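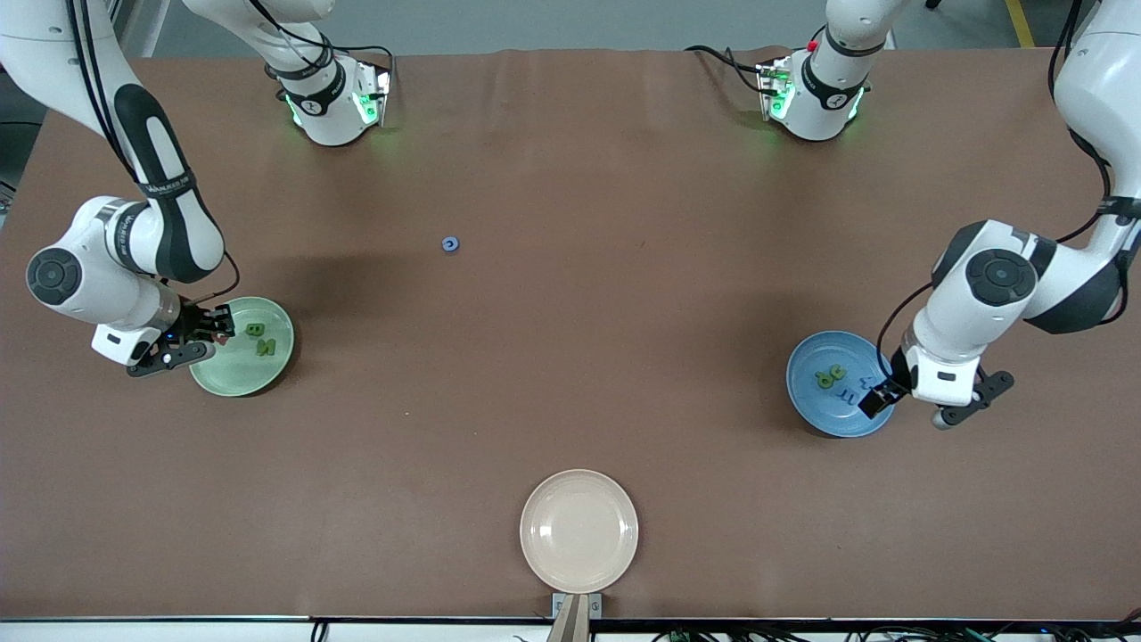
# Magesa two-arm sorting bench: demonstration visits

The Magesa is a tabletop station with two arms, each with its own gripper, that share one work surface. Grotlow sells it, rents it and shows it running at our demonstration room. The sorting job on the table is the one most visitors ask for: small plastic-type parts in the form of letters, divided among plates by color.

This page covers what you will see on a visit, what the bench comes with, and what to send us beforehand. For prices, ask for the current sheet.

## What the demonstration covers

A standard visit lasts 50 minutes. It has a short talk at the start, two sorting runs, and time for questions at the bench. Groups of up to 25 are fine, but only eight people can stand close enough to watch the grippers at one time, so larger groups are split and take turns.

**Run one** is a color sort. Letters go out on the plates in mixed order and the arms move them until each color is on the plate it belongs to. Visitors are welcome to set out the letters before the run begins. Please keep them flat and at least a finger's width apart the first time. After that you can make it harder.

**Run two** is picked by the group. The usual requests are:

- sorting by letter and ignoring color
- moving everything onto a single plate
- passing a part from one arm to the other
- picking up a part that has been left on the bare table

The handover takes longest and fails most often. We still run it if asked. If an arm drops a part, the operator lets it try again twice and then puts the part back by hand.

The letters are thin and light, and they are harder to grip than most of the parts our customers bring in. A plate with a raised rim adds to the difficulty, as the fingers have to come in over the rim and stop short of the surface. Small rings are harder again. If your own parts are thicker than a pencil, expect better results than you see in the demonstration.

## What comes with the bench

| Item | Included | Notes |
|---|---|---|
| Two arms with grippers | Yes | Fitted and aligned before delivery |
| Tabletop, matte brown | Yes | Other finishes on request |
| Front rail | Yes | Runs the full width |
| Stostari control software | Yes | One seat; more can be added |
| Plates and letter set | Yes | 200 letters, mixed colors |
| Govanel finger pads | No | Sold in packs, part no. 339 |
| Installation | No | Quoted by location |

The table surface is matte for a practical reason. Glossy tops gave us bright spots under ceiling lights, and the software sometimes took a bright spot for a part. Shiny plates can cause the same trouble. If you plan to use your own trays, bring one along and we will try it under our lights.

The arms can be ordered with the standard fingers or with fingers drilled for Govanel pads. The pads give more grip on smooth parts but wear down, and they need to be changed more often if the parts have sharp edges. We suggest starting with the standard fingers. Switching later is a short job with one hex key.

## Space and power

The bench needs clear floor on all four sides. The arms reach past the table edge in some positions, and people should stay outside the marked area during a run. In our room the limit is marked with tape on the floor, and most customers do the same at home.

Cables run along the arms and across the back of the tabletop. Leave them with the slack they are delivered with. Two service calls last November were for cables that had been tied down tightly to look neater, and in both cases the wrist could no longer turn all the way. Clip them at the base only.

Both arms plug into the same supply. Do not share that circuit with a compressor or a heater.

## Stostari software

Jobs are set up on a laptop that sits beside the bench. You name the places where parts can go, show the system a few parts of each kind, and choose a rule for sorting them. No programming is needed for a color sort. Sorting by shape takes longer to set up because each shape has to be shown in several positions.

Close color matches need some care. A blue letter on a blue plate is a fair test of the system, and so is green on green. We keep both in the demonstration set. In a working setup you will save yourself time by choosing trays that stand out from the parts.

Each run is logged with the number of moves, drops and retries. Visitors can have the log from their own session by email.

## Booking a visit

Visits are run by Duyên Đỗ, who also installs the benches and can answer most technical questions on the spot. Send the following with your request:

1. How many people are coming
2. What you would like to see in run two
3. Whether you are bringing your own parts, and their size
4. Any access needs

Parts should reach us a week ahead if you want them in the run. We can try parts brought on the day, but without any setup — treat that as a first look only.

Closed shoes are required. Long hair and lanyards should be tied back or tucked in. You may take photos and video, except of the laptop while another customer's job is open on it. Children aged ten and up can attend with an adult.

There is no charge for the visit. Travel is at your own cost. If you go on to rent a bench, the first setup session is included in the rental, and it can be done in our room or yours.

Page updated February 6, 2019.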